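Build the dull bit first
15 shares | 4 comments

I've had the arm going in our kitchen since May, and I reckon home builders fuss far too much over clever software. Spend your evenings on the worktop! Pick three boring things, a bowl, a basin and a mug, and live with them for a while.
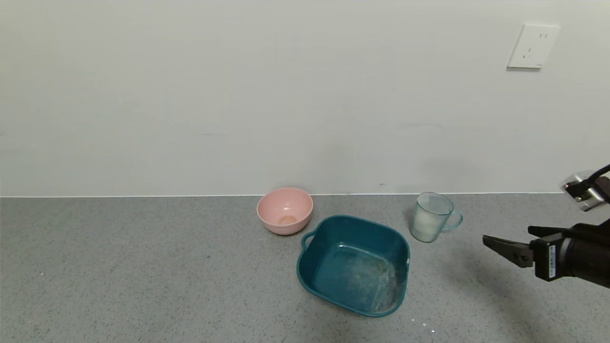

Why I stick with washing-up

Mates at the Brondberg workshop want chess. Fine, but a ribbed mug teaches you more about grip (and patience) than any pawn will.
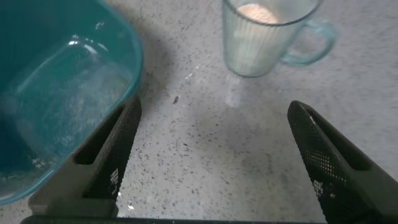

Fingers open, with the mug and teal tub ahead.

847 views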